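Textile mill in Rekcombe to restart weaving of household towels

REKCOMBE - The Herketti mill, which stopped its towel production last spring, will start weaving again in February, the company told its workers this week. The first orders are kitchen towels and cleaning cloths for a hotel supplier in Clondora.

The mill will begin with 23 looms in the old east hall. The company expects to hire up to 40 people before the summer, most of them for weaving, cutting and sewing. Former employees can apply first, and their earlier years at the mill will count toward their pay level.

Herketti closed the towel line after the price of cotton yarn went up and two large customers moved their orders abroad. The other part of the factory, which makes bed linen, continued to work during this time, but with fewer shifts. The town lost one of its main employers for people without a college degree, and several small shops near the mill gate also closed.

The town council voted last month to lower the rent on the east hall for three years. The building has belonged to the town since the previous owner left it. In return, the company must keep the looms in Rekcombe during the whole period and must repair the roof over the dye room at its own cost. Four council members voted against the agreement. They said that the town already spends too much money on old factory buildings and that the bus line to the hospital should come first.

The looms come from Dudás, a machine dealer that buys used weaving equipment and repairs it. The first ones arrived before the holidays and are now being tested. Training for new workers takes six weeks and is paid. It will be given in the mill in the morning, with an evening group for people who have another job.

According to the last town count, 2,201 people live in Rekcombe. At its largest, the mill gave work to almost a third of the adults in the town.

The new line will make ribbed and plain cloth in white, blue and gray. A part of the yarn will be recycled cotton, which the company buys from cutting rooms in the region. The hotel supplier has ordered cloths for its first 20 hotels and will decide in the fall about the others. 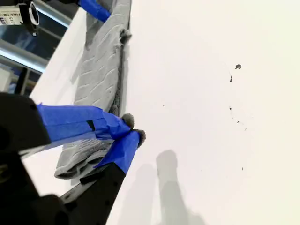

A gray towel with a ribbed wave pattern and a frayed darker edge.

Application forms are available at the mill gate and at the town library. The company will hold an information meeting in the school gym at 6 p.m. on the first workday of February. Free parking is behind the fire station, because the street in front of the school is closed for work on the water pipes.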